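Nillitz Shared Kitchen, second floor
Counter and small appliance safety check
Date of check: 6/26/20
Previous check: March
Form 1721, comments are written under each point

Mark OK, FIX or N/A. If the mark is FIX, please write what must be done and not only "see me".

1. Wall outlets behind the counter
OK. Both covers are tight and there is no brown color around the holes. In March one cover was missing a screw. The screw is now in place.

2. Power cords
FIX. The cord of the espresso machine lies across the countertop behind it and goes to the left. It is long enough to be caught by an elbow or by a plate. I ask for a cord clip on the wall side. The kettle cord and the toaster cord are short and stay behind their appliances, so for them OK.

3. Extension cords on the counter
OK. None found. The one from Jatemden that was used during the winter is put away in the hall closet, with its label.

4. Toaster crumb tray
FIX. It was full. I emptied it during the check, but I leave the mark as FIX, because the monthly cleaning list shows it as done and it was not done.

5. Kettle
OK. Lid closes with a click. Shuts off by itself after boiling, I tried it two times with 400 ml of water. Some lime at the bottom, this is not a safety point.

6. Microwave
OK. Door closes flat, seal is clean, plate turns. Somebody has put the paper with the heating times back on the door. Please keep it away from the air openings.

7. Refrigerator
OK with comment. Temperature is good. The lower drawer is cracked in the corner and the edge is sharp for fingers. A new drawer was ordered from Insaurralde, not arrived on the day of the check.

8. Fire blanket and extinguisher
OK. Blanket hangs free, nothing is in front of it. Extinguisher needle is in the green. It must stay possible to reach both with the door open, I tried it also.

9. Floor in front of the sink
FIX. The mat does not lie flat on the left side. Either turn it over or replace it.

10. Espresso machine and the place around it
Steam wand: OK. The yellow tag is hanging on it. Please do not take the tag off for cleaning.
Steam knob: OK. Closes fully, turns without force.
Cup tray on top: FIX. The rear corners of the plastic border are held with blue tape. There is also blue tape on both sides of the lower front. Tape is accepted for a short time only, and a date should be written in the machine log.
Air slots in the lower front: OK, not covered.
Buttons: OK. The light of a button is easy to notice from the sink, so a person can know the machine is on.
Portafilter: OK. Handle is firm. It comes out forward over the counter, so cups should not be pushed under it from the side in a hurry.
Cups: FIX. A cup that is lying on its side should be put upright or taken to the sink before anybody starts a coffee. Stack the plates at the back, by the wall.
Spice jars: OK at the wall. The tan powder should have a name on it, please check the label.
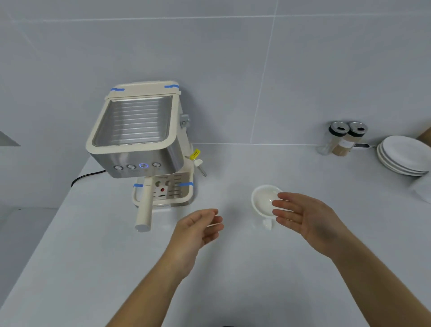
Comments received after the list was posted

Gustamitz desk: We agree about the cord, but a clip with glue will not hold on tile when there is steam every morning. We tried this in our own kitchen and it came down in 6 days. Better is a hook fixed under the shelf. Also please say how long is "a short time" for the tape, otherwise it will stay until the next check.

Reply: Thank you, I changed point 2 to a fixed hook. For the tape I have written two weeks. If the border is still loose after that, the tray will not be used for cups until it is repaired.

Open points: 2, 4, 7, 9, 10
Next check will be announced on the door.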